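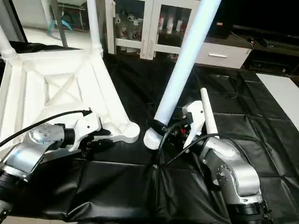

Left arm on the frame, right arm with the next tube.

Two-arm tube assembly, right arm drifts when left one is clamped

thoroddsen_k
4/11/21
I'm running both arms from one planner on the Emura stack, 16 joints counting the grippers. Left holds the frame by the corner, right brings a tube to it. Free motion is fine. As soon as the left gripper closes on the frame the right arm's target is off by 8 mm or so, always the same direction. Recalibrated twice in October, no change. Any ideas before I start again on the camera side?

Hirorura
Do you re-estimate the frame pose after the grasp or carry on with the one from before? The grip at that corner will turn the part as the fingers close. I would look there first.

thoroddsen_k
From before. The detector is slow and it loses the frame when the gripper covers a foot. White part, white gripper, it doesn't help.

keseo_dan
I don't think it's perception. Same direction every time sounds like the left wrist sagging under load. Put the payload in the controller config and try again. Default is zero.

Hirorura
Sag would show on the left arm's joint readings and he'd see it in the planner. A part turning in the fingers won't show anywhere.

keseo_dan
Only if the planner reads the measured joints. The old Emura branch uses commanded ones for the holding arm. Check which you've got.

thoroddsen_k
Commanded, you're right. Switched to measured and set the payload. Error is down by half, still there.

pell80
Other half is the grasp then. You don't need the whole frame for the pose. We crop to the X ribs in the square panel and fit those, the gripper hardly ever covers them. Takes 112 ms on our machine.

keseo_dan
Or move the grasp away from the corner and skip the extra step. Every added detection is another thing to tune.

pell80
Then the gripper is in the way of the tubes. I'd keep the corner.

thoroddsen_k
Tried the rib crop this afternoon with the exposure turned down. Pose after grasp is stable over 80 tries and the offset is mostly gone. What's left looks like the tube tilting in the right gripper - I only plan for its tip position. Has anyone got a sensible tolerance for the tilt?

Hirorura
Start wide and log the failures. Keep the cable limits on the wrist joints while you're at it, the planner will pick a full turn if you let it.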